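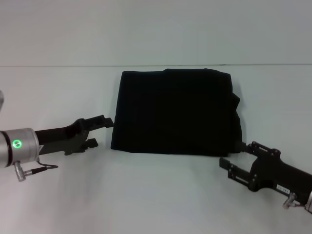
Fig. 7. Folded black cloth on a white tabletop, between two grippers.

Section 3: Setting up your member firm's entry

The Givell partner directory lists manufacturers that belong to a chamber of commerce in the Vultden area. Your entry stays hidden until your chamber has approved it.

Before you start, have your chamber membership number and your company registration number to hand.

1. Sign in and open My Firm.
2. Select Add entry. If your firm is already listed, select Claim entry instead and go to step 5.
3. Type the firm's name as it appears on your membership certificate.
4. Choose a main trade. You can add up to seven further trades later.
5. Enter the name and work email of one contact person.
6. Under Chamber, pick the branch you pay your subscription to – Jarneo or Rweyemamu.
7. Select Send for approval.

Note: Requests sent before noon on Thursday are looked at the same week. Later ones are held over.

Note: The firm description can be up to 589 characters, including spaces. Longer text is saved but will not be shown.

Caution: Do not create a second entry for another site. Use Add site within the existing entry. Duplicate entries are deleted, along with any enquiries attached to them.

If the page shows code 929, the membership number does not match the branch chosen in step 6. Check both and send again. If the code comes back, write to Yevdokiia Ostapchuk at the directory desk, quoting the code and your membership number.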